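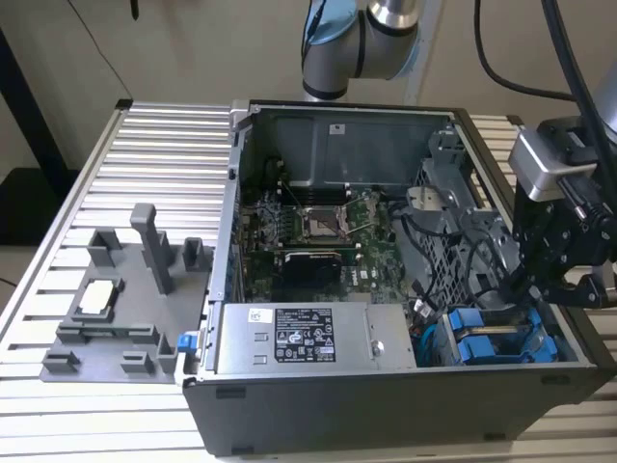

Grokska Manual Home | Install | Set Up | Library | Help

Section 4: Setting up your Grokska music library

Now for the fun part! By the end of this section your old home PC will be serving your whole record collection to every room in the house.

1. Turn on the computer and let Grokska start by itself. The welcome page opens in your browser.

2. Choose a name for your library. Ours is called Clokholm, but anything up to 26 characters is fine.

3. Click Add Folder and pick the folder that holds your music. Grokska reads subfolders too, so one click often covers everything.

4. Click Scan. My own 1,263 albums went in over one long evening, and watching the covers pop up was a treat.

CAUTION: Don't move or rename files during a scan. If you have to stop, click Pause first and wait for the bar to turn gray.

5. Open Matches and look through the albums marked with a yellow dot. Live recordings and box sets are the usual suspects – pick the right title from the list, or type your own.

NOTE: Matches shows up to 500 albums per page. Use the arrows at the bottom for the rest.

6. Go to Rooms, click Add, and play the test tone. Repeat for each speaker.

7. Make a backup. Click Tools, then Save Library, and choose a drive other than the one your music lives on.

Big thanks to Baiba Vaher for testing the Rooms page, and to Rosine Ferrand for the new cover art finder. It even found my polka singles!

Related sections
Moving from Sevier to Grokska
Using the Fang remote app
Fixing missing covers
Sharing playlists with family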